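Section 4: Setting up your Bramwell bathroom shelf organiser

You've got the Bramwell out of its box, so now comes the fun part! Fitting it takes one screwdriver and a bit of patience, and you can move the trays later as often as you like.

Before you start

Check that the wall is clean and dry. The Bramwell suits tile, painted plaster and timber panelling. For tile, use the Bresico pads from the small bag. For plaster or timber, use the screws.

CAUTION: Don't drill until you know where the pipes and wires run. If you're unsure, ask a licensed plumber or electrician.

Fitting the rail

1. Hold the rail against the wall, at least 300 mm above the basin, and mark both ends in pencil.
2. Check the marks with a level.
3. Peel the backing off the pads, or drive the screws in until the heads sit flush.
4. If you're using pads, press firmly for 20 seconds on each one. Leave the rail bare overnight.

Sorting what goes in it

Empty the old cabinet onto a table or bench before you hang a single tray. It makes a glorious mess, but you'll see straight away what you use every day and what has been hiding at the back since January.

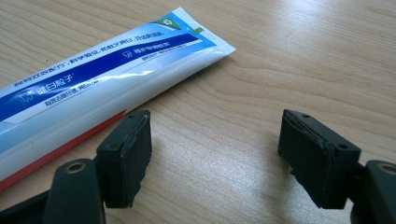 5. Put everyday things in the shallow tray and hook it on at the centre of the rail.
6. Stand tall bottles in the deep tray, with the heaviest closest to the wall.
7. Clip the cup on whichever end suits your brushing hand. Left-handers, it really does swap over!

NOTE: The cup has a drain hole in its base. Keep it clear, and your brushes will dry much faster.

Changing the layout

Lift a tray straight up to free it, slide it along and lower it until it clicks. Try a layout for 10 days or so before you settle on it. My own favourite colour is the grey, and spare trays in that colour fit the older Lestov rail too.

Cleaning

Wash the trays in warm soapy water. Wipe the rail with a soft cloth, and keep bleach away from the pads.

Guide written by Razia Gilani, Prarkdale Home. Last updated 9th July.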